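Trasari Opens Kitchen Cabinet Showroom in Nagano

Painted raised-panel line by Ukulgate goes on display in August

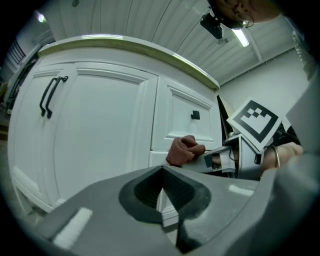 NAGANO, August – Trasari, a supplier of kitchen cabinets and fittings, today announced the opening of its new showroom in Nagano. The showroom presents the full Ukulgate range of painted base cabinets, wall cabinets and drawer units for homes and small apartments.

The Ukulgate range is offered in 3 door styles. The raised-panel style in clean white, with black bar handles on the doors and square black knobs on the drawers, will be the standard finish for the opening season. Customers may order other handles and knobs from a list of 130 items at the time of purchase. Countertops are ordered separately.

"Many families keep the same kitchen for decades, and they want to open the drawers and try the handles before they decide," said Hatsue Kubo, director of Trasari. "We have set up the showroom so that they can do so at their own pace."

Trasari has also signed a supply agreement with Alteck, which will provide hinges and drawer runners for all Ukulgate cabinets. Under the agreement, replacement parts will be kept in stock in Nagano.

The showroom covers 217 square meters. Visitors may bring room measurements and receive a written layout plan free of charge. The first 300 customers to place an order will receive free delivery within the prefecture.

Opening hours are 10:00 a.m. to 6:00 p.m. Appointments are recommended for layout planning.

About Trasari
Trasari sells and installs cabinets, countertops and fittings for private homes and rental housing.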